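3.2 Where households put things down

The second part of the study looked at storage in rented homes in Drultside and Pridolthorpe. Most writing on household storage deals with how much space people have. We were more interested in how the space is divided up, and in what happens to small objects that have no fixed place of their own.

Households were asked to keep a short diary for 7 days in October. Each time someone in the home spent more than a moment looking for an object, they wrote down what it was, where they looked first and where it was found. The diaries produced 1,000 usable entries. Entries with no finding place were left out, as were those for objects that had been taken out of the home.

The most common pattern was the misplaced small item on an open shelf. Keys, chargers, medicine boxes and pens were often found on a shelf that the person had already looked at. Several diary keepers wrote that they had "looked straight at it". This fits the account given in Section 2, in which a shelf that holds many kinds of object is searched less carefully than one that holds a single kind. A row of books is read as a row of books, and a pen lying in front of it tends to be missed.

Cupboards with doors gave a different result. People opened them later in the search, but once they had opened them they found the object quickly. We do not think the door itself explains this. Cupboards in these homes were mostly used for one purpose, such as food or cleaning goods, while open shelves took whatever was left over.

3.3 Mixed shelves

We use the term "mixed shelf" for any shelf that holds objects from 3 or more household groups (soft goods, paper, food and drink, containers, clothing, toys). Under this rule a shelf of books with a single vase is not mixed. A shelf with a cushion, a wire basket and a small box is. The rule is crude, and it takes no account of how closely the objects are packed, but two coders could apply it without much disagreement. Where they did differ, the cause was nearly always a container whose contents could not be seen.
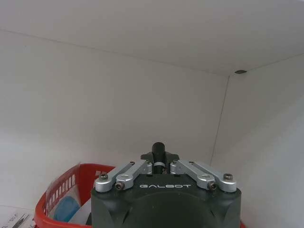
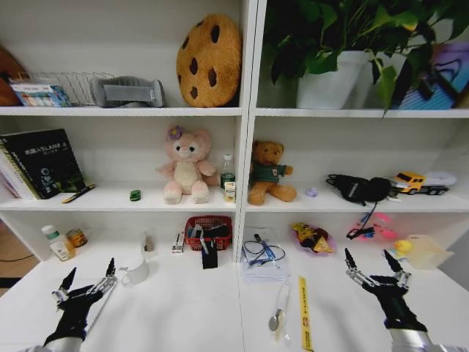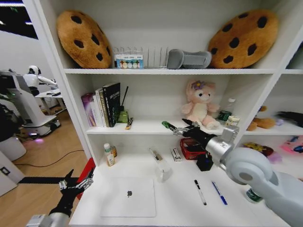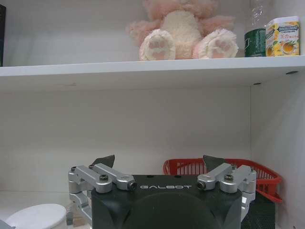 Figure 2. White shelving. Soft goods and a small printed box share the top shelf in the second and third views; a plush bear sits with a bottle and a cardboard box in the fourth.

Mixed shelves were more common in living rooms than in bedrooms, and least common in kitchens. Homes with children had more of them, though the difference was smaller than we had expected. The height of the shelf mattered more. Shelves between waist and eye level changed from day to day, while those above eye level often stayed the same for the whole diary period — in some homes the top shelf was described as "full" even though it had not been touched for months.

Tenants using the Getora storage guide, which was sent to homes on the Rees estate before the study, were asked whether they had followed its advice to give each shelf one purpose. Most had tried it and then stopped. The usual complaint was that one purpose per shelf leaves gaps, and in a small flat a gap is soon filled. A few had kept the rule for a single shelf near the front door, and their diaries contain fewer entries for keys and post. The number of such homes is too small to support a firm claim, and we return to them in Section 5 when we discuss hallways.

Shares 7 Comments 2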